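Lalero Two-Arm Kitchen Rig: Set-Up and Care Guide
Section 3: Cables, Grippers and Parking
Revised 3 June 2019

I've put this machine together more times than I care to admit, so I'm writing this the way I'd tell you across the counter. You'll need the hex keys from the Brarnex pouch and a bit of patience!

1. Power down both arms at the Ilow switch box and wait 90 seconds.

2. Check the white bracket on each wrist. It should sit snug, with no wiggle when you push it with a thumb. 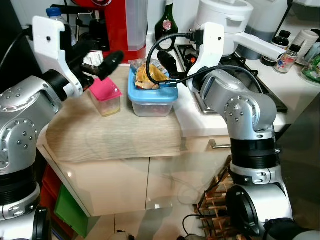

Page 877

3. Look at the black cable coming off each wrist. You want a loose loop, big enough that the arm can bend all the way without tugging (I go bigger than the old Khaemba sheet said, and I've never been sorry).

CAUTION: Keep cable loops clear of the stove. Burners stay off whenever the arms are near the counter.

4. Swing the arms away from the counter and out over open floor. Go slowly, and keep a hand close to the cable while you do it.

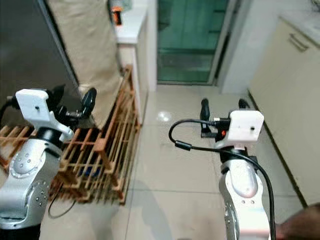

5. Wiggle each connector next to the gripper. If one feels loose, power down again before you reseat it.

6. Now park the arms low and pointing forward, fingers clear of everything. A wine rack is a terrible neighbor for a dangling cable, because those slats will grab it every chance they get,
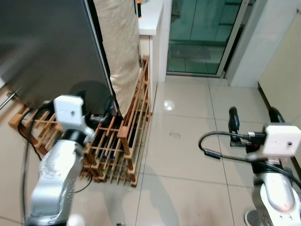
and then you're on your knees with a flashlight, picking the thing loose. Lift the slack off first, then move the arm. I learned that order the hard way last August.

NOTE: Wipe the fingers with a dry cloth, never a wet one.

7. Bring both arms back to the counter and try a slow grip on something light with a handle. Do it 2 times per arm.

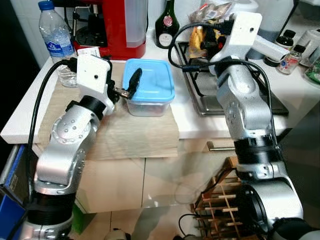

8. If the grip slips, tighten the finger screws a quarter turn and repeat step 7. Still slipping? Swap the finger pads (Section 4).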